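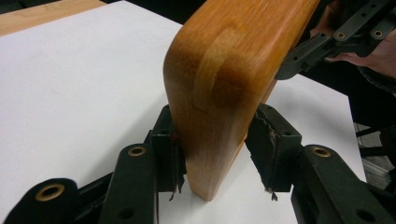 Why I quit printing my vacation photos (and then started again)

Ok quick one tonight, dinner is in the oven and I promised Denise I'd finally write this up.

So. I had 2,362 photos on the old laptop. Mostly from the September trip, a lot of them blurry, a lot of them of the same church. I hadn't looked at any of them since we got home. Not once. I used to print everything, every trip, shoebox after shoebox, and then we moved and I had to carry the shoeboxes and that was the end of that.

What changed my mind was my aunt's wall. Vlasta Šimek, you'd like her. Hallway full of pictures top to bottom, no theme, nothing lines up. Every time I go over I stop at a different one and she tells me who fell in the lake that day. I have never once done that with a laptop.

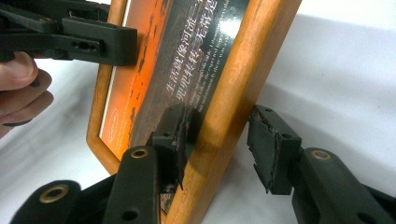
Anyway I gave myself rules. One evening per trip, no more. First pass fast, don't think, just keep or skip. That got September down to 107. Second pass the next day with coffee, and this one hurts, becuase you have to pick between the nice ones and the ones where something happened. I went with something happened, mostly.

Sunsets are the exception. I take way too many and I like them all and they all look the same to everybody else. Norbert says a sunset picture is only for the person who was standing there. Fine. I was standing there.
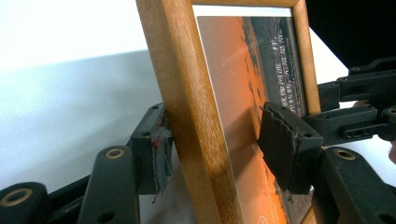 Orange goes well with the wood, I think.

Printing. I used Odura this time, Jaqueline's tip. Matte for people, glossy for skies. The glossy ones show every fingerprint so hold them by the edges, I learned that on the first envelope. Colors came out a little darker than on my screen. Next time I'll bump the brightness up before I send them.

Then the hanging, which I put off for two weeks. Paper templates taped to the wall first, move them around, live with it for a day or so. I skipped that part the first time and now there's a hole behind the coat rack. And another hole next to that hole.
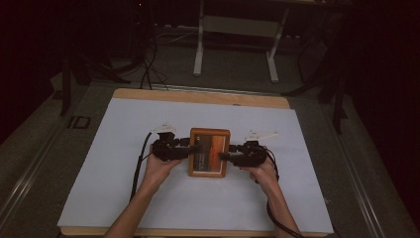

Small frame, sunset edition.

Still to do: the shoeboxes. There must be 2,000 prints in there and half of them have nothing writen on the back. Going to take a stack over to Vlasta's and bring a pencil.

Oven's beeping, more next week.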